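From: Evaristo Ventura
To: handheld-demos list
Subject: Re: [handheld-demos] sock episodes, and is my wrist the problem?

Hi Hadiza, hi all,

Sorry for the slow answer, May has been a mess over here and I wanted to sit down with my own notes before I said anything silly. I'm quoting your message in pieces so I can reply to the parts I know something about.

Hadiza Odukoya wrote:

> We moved from the leader arm to hand-held grippers last month and I
> have 119 demos of soft item pickup so far. With the leader arm
> people were slow and careful. With the hand-helds they are fast and
> natural, which I wanted, but when I replay the trajectories there is
> a lot of wrist roll right before the jaws close. The policy has
> picked up the roll and does it even when it has nothing near it.
> Has anybody else had this? Is it the people or is it the tracking?

Yes! We had exactly this, and for us it was mostly the people (me included, I was one of the worst). When you pick up a towel or a plush toy in real life you don't think about the approach at all, you sort of scoop it. Your hand rolls to get a finger under the edge. With the gripper strapped to your hand you keep doing the scoop, but the jaws only open one way, so the roll doesn't buy you anything and you end up un-rolling at the last second to get a grip. On the leader arm you never see it because rolling that wrist joint is a pain and people avoid it.

What helped was embarrassingly simple. I asked everyone to pause for one breath over the object, jaws open, before going down. I don't mean a long hover. If they hold it too long you get a policy that hangs in the air forever, and we had one of those too, we called it the hummingbird and it is now a swear word at Flondorau. One breath, then straight down, then close. The roll nearly went away in the next batch.

> Second thing, fuzzy stuff. Chenille, fleece, bath mats. The close
> looks fine to the person holding the gripper but half the time they
> squeeze again, so the width signal looks like a heartbeat.

Oh, the double squeeze. I love and hate this one. With a hard object you feel it stop you. With something fluffy there is no stop, it just gets gradually less soft, so people don't trust it and go again. I do it as well when I'm tired. I now tell new people to squeeze until the fabric quits giving and then leave their fingers alone, even if they think they're about to drop it. A dropped item is fine, we throw out the episode or keep it as a recovery. A heartbeat in the width channel gets learned.

Purple fuzzy thing below, if you want to see how little of the jaw you get to look at when something soft is bunched up near the housing.

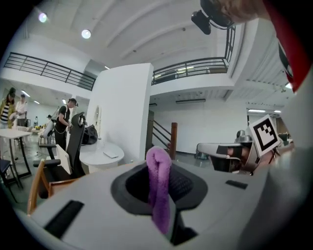 Soft item work with the hand-held. Marker upright over the jaw on the right.

On tracking, I wouldn't rule it out completely. Two things to check. One, the markers on the jaws. If a fold of cloth flops over a marker you lose the width reading for those frames, and depending on how your script fills the gap you can get a fake squeeze that your person never made. Ours used to fill with the last good value and then jump. We changed it to interpolate across short gaps and to flag anything longer, and I go through the flagged ones by eye in the evening with a snack. Boring but I catch things.

Two, look at where people are standing. We collect in a big bright room with white walls and white ceilings, and when somebody tips the gripper up to shake a thing out, the camera is mostly looking at a lot of white. Pose gets floaty. If your roll shows up in the same few spots in the room, I'd suspect that before I blamed anyone's wrist. We hung up some posters (the old Serrano trade show ones, hideous) over the worst wall at our other site and it did help there.

> Third, how many demos before you bother training? Evaristo, I
> remember you saying 500 or something.

It was 580 for the towel task, but please don't take that as a rule, it's just where we were when the machine was free! For what it's worth the first 4 sessions were pretty much unusable and I would have been better off deleting them and starting over than trying to clean them. Once people had the breath-then-down habit, a small clean set beat the big messy one on our table. I'd train something on your 119 right away, watch it fail, and go collect for whatever it does wrong.

One more thing you didn't ask about. Let people switch hands if their setup allows it, and make them put the gripper down more often than they want to. Tired hands do weird approaches. You can see it in the data, the path gets lower and lazier toward lunchtime. I started sorting our episodes by time of day and now I can't unsee it.

Does anyone here from the Mindel crowd still use the leader arm for soft goods? I'd be curious whether mixing both kinds in one training set is worth the trouble. We tried it once with a small batch and the policy seemed to switch styles halfway through a reach, like two people sharing one arm. Might have been a bug on my side. If somebody has done it properly I'd love to see the settings.

Hadiza, send me a couple of the rolly ones off list if you like, with the raw width signal. I can run them through our gap filler and tell you if the squeezes are real.

Cheers,
Evaristo

--
Evaristo Ventura
Flondorau, demo collection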